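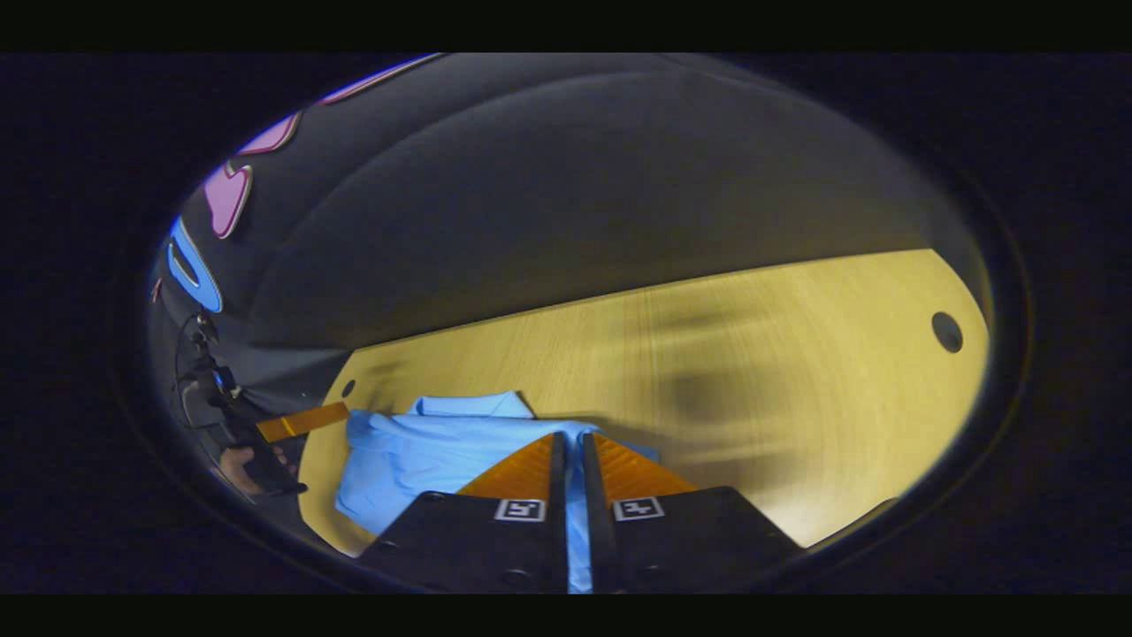 Areti Tsolakis has folded the same blue cloth 66 times since breakfast. Each time she squeezes the handles, lifts an edge, brings it over and lets go. Then she bunches the cloth up and starts again.

Her target is 100 by the end of the day. The recordings go to Rodo, a small company in Dunmore that wants robot arms to handle laundry, and the arms will learn from what her grippers did.

Rodo used to teach by remote control. "You sat at a desk and drove the arm with two sticks," says Huệ Vũ, who runs the training work. "One fold took minutes, and people got sore wrists." With hand-held grippers a new person is useful within an hour - faster if they have worked in a laundry.

Cloth is still hard. Tsolakis throws out any run where she drops a corner and grabs it back too fast. Vũ wants slow recoveries kept, and the two of them argue over it most afternoons. Towels are next, in October.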